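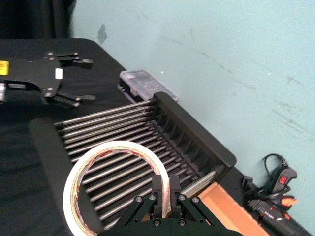 Collecting Demonstrations for a Two-Arm Tidying Policy
Final report, Flelgate project group
February 26, 2026

1. What we set out to do

Our proposal promised a policy that could put away small household objects with two arms. By December that had become a policy that could move objects on and off a dish rack, and most of the work had become the collecting of examples for it to learn from. This report is mainly about the collecting. Readers hoping for clever network architecture should know that we used the one that came with the course.

2. Setup

The station, named Ots for reasons lost in a group chat, is a pair of arms on a table covered in black cloth. Each wrist carries a small camera. We drive both arms by hand through a pair of leader arms, and the software records joint positions, gripper openings and the camera streams together. One complete attempt is an episode.

The dish rack was chosen because it is hard in a useful way. Its metal rods are thin and shiny, they repeat, and one slot looks very much like the next. A roll of masking tape lying across them is worse, as the rods show through the hole in the middle and the policy has to work out which edges belong to the thing it wants. For the tape we settled on pinching the rim, one finger on each side. Our early habit of grabbing the whole roll across its diameter worked until the fingers met a rod, and then everyone learned where the stop button was.

3. Collection protocol

Each operator recorded in blocks of 20 episodes and then swapped out. The rule was written after we compared first and last episodes from longer blocks and found that a tired operator teaches a robot to be tired. The pauses got longer, the approach got lower, and the arm that wasn't doing anything drifted wherever the operator's elbow happened to go.

That idle arm cost us more discussion than any other item. In the first version of the protocol it had no instructions at all, so it parked beside the rack in one episode and hovered over it in the next. We now start it near the rack with its fingers open, and it stays there unless the task needs it.

Objects were placed by a second person following a printed list of positions. Left to choose, people put things where they are easy to pick up.

4. What we kept

We recorded 1,214 episodes in total. After each block, the operator marked every attempt as keep, discard or "ask." The last category was supposed to be rare. It grew into a small library of philosophical problems: does a grasp count if the tape slides down a rod and ends up in the right place anyway? We decided that it does not, over the objections of whoever had been driving.

Clean recoveries stayed in. If the fingers missed the rim, backed off and tried again, the episode was kept, and the policy trained with these behaved noticeably better after a miss than the one trained on perfect runs only. The perfect-run policy would close on air and then carry the air to its destination with great confidence.

5. Problems

Lighting at the Larkenwood lab changes through the afternoon, and the rods pass every change along to the cameras. We also lost up to 8 episodes in one block when a wrist camera's stream froze and the recorder went on saving the same picture. There is now a check for it – written, naturally, the evening after.

A smaller set recorded at the Menbridge site was left out of training. The table there is a different height, and two of us had differing opinions about whether this mattered. It did.

6. Next steps

The next group should record more episodes with the roll leaning at odd angles, and should fix the naming of the "ask" folder, currently "ask_final_2". The position lists and the frozen-stream check are in the project repository.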